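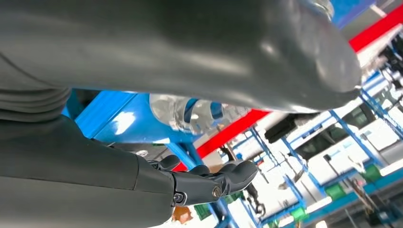

Última modificación: enero, 18:00

Limpiar y repasar la pintura de una estructura metálica

Estas instrucciones sirven para perfiles de acero pintados con esmalte brillante, como los azules y rojos de nuestro taller. Con ellas se arreglan roces, desconchones pequeños y puntos de óxido superficial. Si un perfil está doblado o tiene una soldadura abierta, deje la pintura para después y avise a quien lleve el mantenimiento.

Material

Jabón neutro y dos cubos
Bayetas de microfibra que no suelten pelusa
Desengrasante (usamos el de Flavedico, diluido como indica la garrafa)
Lija al agua de grano 400 y de grano 600
Imprimación antióxido Ultus
Esmalte Hirnevik, un bote azul y otro rojo
Pincel plano estrecho y cinta de carrocero
Guantes de nitrilo y gafas

Antes de empezar

Retire lo que esté apoyado en los perfiles o metido entre ellos: botellas, envases, trapos, bridas viejas. Los recipientes de plástico transparente se pierden de vista con facilidad contra un fondo de color, así que conviene pasar la mano por detrás de cada travesaño (con guantes, que a veces hay rebabas).

Lavado

1. Quite el polvo en seco, de arriba abajo.
2. Lave con agua templada y jabón. Un cubo para enjabonar y otro para aclarar la bayeta.
3. Pase el desengrasante por las zonas donde se apoyan las manos y alrededor de los herrajes. Déjelo actuar el tiempo que marque el envase y aclare.
4. Seque bien las esquinas y las uniones. El agua se queda ahí bastante rato.

Con la pieza seca, ponga una linterna casi paralela a la superficie. En la pintura brillante el reflejo se corta donde hay una raya o un salto. Marque cada defecto con un trocito de cinta.

Lijado

Rebaje el borde del desconchón con el grano 400 hasta que no se note escalón al pasar la uña. Si hay óxido, siga hasta ver el metal limpio. Termine con el grano 600, unos dedos más allá de la zona dañada, para que agarre el esmalte. Limpie el polvo de lija y vuelva a secar.

Pintado

1. Encinte los herrajes plateados y el perfil vecino si es de otro color. Donde el rojo pasa cerca del azul, encinte los dos.
2. Dé imprimación solo sobre el metal desnudo. Una mano fina.
3. Espere 18 horas. En nuestro local, a 22 grados, ha sido suficiente; con frío hay que alargarlo.
4. Aplique el esmalte en dos manos finas, siempre en el sentido largo del perfil. Entre una y otra, un toque muy suave con el grano 600.
5. Retire la cinta cuando el esmalte aún esté mordiente — si se seca del todo, arranca el borde.

Problemas habituales

Goteos en el canto inferior: demasiada carga en el pincel. Deje secar, lije la gota y repita.
El retoque se ve más oscuro: el bote no estaba bien removido. El azul decanta más que el rojo.
La pintura se levanta al quitar la cinta: quedaba grasa debajo. Hay que volver al lavado.

Cierre los botes con la tapa limpia y anote en ella el mes de apertura. Los códigos de color los tiene Svenja Heitmann en la carpeta del armario de pinturas.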